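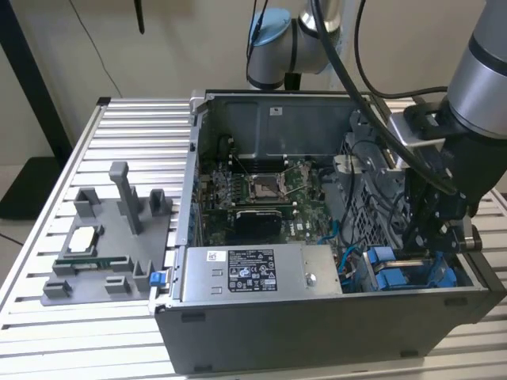
Open day at Brembridge, robots taking PCs apart and putting them back. Who went?

hexkey_larry
Posted Monday, 7:42 pm

I went to the Brembridge open day this afternoon and figured I'd write it up while I still remember it. Parking was fine. The line for the badge desk was not.

There were demos all down the hall, but the one I spent the most time at was the Hiltetti cell in the back room. Two arms over a slotted aluminum table, with an ordinary desktop tower on its side and the side panel off. Next to it is a gray printed fixture with pockets for the loose parts. The processor has its own pocket and the memory stick lies in a long slot along the front. The socket on the motherboard was standing open with the load plate up.

The plan they described is that the same cell does both directions, parts out to the fixture and parts back in. The talk lasted 15 minutes and then they let people stand at the rail and ask things. I stayed for two rounds of it.

My take: the fixture is the smart part. Every part sits in a known place at a known angle, so the arm has an easier job on that side. Inside the case it's a different story.

Anyone else there?

pallet_jack
Posted Monday, 8:05 pm

I was in the morning group. Did they get to the memory in yours? We only got the cable part and then the slot was over.

hexkey_larry
Posted Monday, 8:11 pm

They talked about the memory but what I watched was mostly the arm working near the drive cage too. I asked about seating force on the memory and the answer was that they stop on force first and check position after. No numbers given.

torque_and_tea
Posted Monday, 8:30 pm

I'll be the grump. I've refurbished desktops for a living and I don't see the point. A person with one screwdriver and a decent bench does a memory and drive swap in 5 minutes. What did the cell take?

hexkey_larry
Posted Monday, 8:38 pm

They didn't quote a cycle time and I didn't put a watch on it. It was slow. Slower than you, no argument there.

torque_and_tea
Posted Monday, 8:44 pm

So it's slower, it costs more, and it needs somebody to lay the parts out in a fixture first. I can lay the parts out too.

marlow_bits
Posted Monday, 9:02 pm

It's a research cell, not a refurb line. The people I talked to were pretty clear about that. They want cables and connectors and clips because those are the things arms are bad at. A desktop tower gives you all of that in one box and you can buy a stack of them cheap.

Skornside had a pick and place cell at their open day last August that ran like a sewing machine. Very fast, very smooth, and I learned nothing from it, because the parts came in on trays and went out on trays. I'd take the slow one.

pallet_jack
Posted Monday, 9:10 pm

Agree on Skornside. Good sandwiches though.

On the cables, this is what I saw in the morning. There's a screen at the rail showing the view from the wrist, and it's much better than standing there trying to see past the arm. You get the gripper linkage across the lower half and the inside of the case behind it. I saved one from the screen.
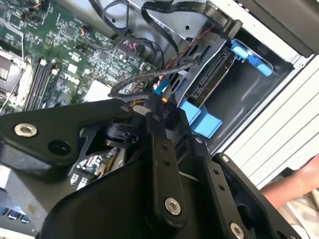
The drive cage is a tight spot for any hand, metal or not. You've got the SATA cable coming down to it, a twisted pair next to that, the ribbon cable across the top, and a bunch of thin wires hanging in loops. Anything that goes in there has to deal with all of it. I asked if they tie the cables back before a run and the answer was no, they leave them how they fall.

torque_and_tea
Posted Monday, 9:21 pm

That's a Dell board. Those cases are about the easiest thing there is to work on. Blue plastic on everything you're supposed to grab, drives on clip-in rails. Try it with a cheap case where the drives are screwed in from both sides and the edges cut you.

Also I can see an arm in a white sleeve in the corner there. So how much of this is the robot and how much is the guy?

pallet_jack
Posted Monday, 9:29 pm

Couldn't tell you from one still. Ask them, they answer email.

marlow_bits
Posted Monday, 9:33 pm

Starting with an easy case is normal. You'd do the same if you were training a new hire.

torque_and_tea
Posted Monday, 9:40 pm

I would give a new hire the worst one in the building, that's how I learned.

quietbench
Posted Monday, 10:15 pm

Long time reader. I teach an evening repair class and I'm thinking of taking them to the next open day. Couple of practical questions. Is there room for a group at the rail? And is the talk at a level for people who can build a PC but have never programmed anything?

hexkey_larry
Posted Monday, 10:27 pm

The rail fits 5 people comfortably. Past that the back row sees shoulders. If you have more, split them and send half to the Sastry stand across the hall, then swap. Sastry had hand tools and torque drivers out on a bench and you could try them.

Level is fine. There was one stretch on calibration that lost most of my group, but they came back to plain English after that. Your class will know what every part in the case is, which puts them ahead of half the visitors. The man next to me thought the power supply was the hard drive.

quietbench
Posted Monday, 10:31 pm

Thanks, that helps. Is it free?

hexkey_larry
Posted Monday, 10:33 pm

Free, but you have to register. The sheet at the desk said they cap it at 4000 for the whole day and the morning fills first.

torque_and_tea
Posted Monday, 10:50 pm

One serious question since people here talked to them. What happens when it drops something in the case? A screw under the board is the thing that kills a machine for real.

marlow_bits
Posted Monday, 11:04 pm

Asked that one. The operator stops the cell and fishes it out by hand, then they restart from the last step. They don't have a way of detecting it other than someone watching. They were upfront that it's a gap.

torque_and_tea
Posted Monday, 11:08 pm

OK, I respect that answer more than the rest of it. I still say the bench wins.

pallet_jack
Posted Monday, 11:16 pm

If anyone goes to the next one, get the afternoon slot. Morning was rushed and they cut the questions short for us. And bring water, the back room gets warm with the door shut.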